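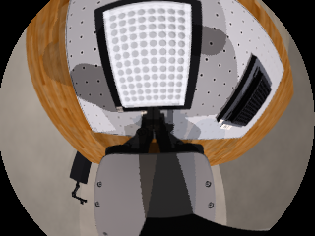 The wrist camera's view of the bench, in the computer model we practise on. The tray with the rows of round wells is at the top, and the gripper's fingertips meet its lower edge.

How do you teach a robot where the table is?

You know where your table is. You have probably banged your knee on it. A robot arm has no knees, and it knows nothing about tables until a person sits down and tells it, slowly, in numbers.

The robot in this story is called Mak. Mak works in a laboratory in Urport, and the job is to pick up plastic trays and put them down somewhere else. Each tray is full of little round dips called wells. Scientists drip tiny amounts of liquid into the wells to see what happens. Often nothing happens, and they write that down too.

Bezawit Gebru is the engineer who looks after Mak. Before she lets the real arm anywhere near a real tray, she sets everything up inside a computer. This pretend version is called a simulation. It has a pretend table, a pretend board with holes in it and a pretend Mak. If the pretend Mak throws a pretend tray across the pretend room, she presses a key and it all goes back where it was. The real room has no such key. She has looked.

Step one: find the board

Look at the pale board with the small dark holes. Holes in regular rows are very useful to a robot, much as squares are useful to a chess player. Once Mak has been told where a few of them are, it can work out the others. On the real bench, Bezawit moves the arm to 4 of the holes, one after another, and saves the position each time. This is called calibration, a long word for "no, left a bit".

Step two: teach the grip

Mak's hand is called a gripper. It has two fingers and no thumb, so it will never be any good at conkers. The fingers can only open and close, and someone has to decide how far. If they don't close enough, the tray slides out. If they close too much, the tray goes crunch, and a scientist comes in to ask what that noise was.

Bezawit starts with a gentle squeeze and adds a little at a time. Then she makes Mak do the same lift 60 times in the simulation, while she eats a sandwich.

Step three: check the eye

Mak's camera is near its wrist, so it mostly sees its own fingers and whatever they are about to grab. Imagine walking to school with your eyes on the back of your hand. The camera has to know about shadows as well. A shadow can look a lot like an object if you have never been outdoors, and Mak hasn't. So Bezawit moves the pretend lamps about and runs the lift again until Mak stops worrying about them.

Step four: the real thing

Now the real arm gets a turn, at a very slow speed, with Bezawit's hand next to the big red stop button. The first lift takes ages. Snails have been known to show more urgency.

Looking after Mak

A robot that has been set up properly doesn't stay that way. Screws work loose and fingertips wear smooth. After every 800 lifts, Bezawit tightens the screws on the wrist, wipes the camera with a soft cloth and visits the holes again to see if anything has shifted. Last March something had. A person had leaned on the bench to tie a shoelace, and Mak spent the morning politely putting trays down slightly to the left of where they belonged.

Try it yourself

Put a plastic cup on a table. Shut your eyes and ask a friend to guide your hand to it, using only "left", "right", "forward", "back", "down" and "stop". Use an empty cup.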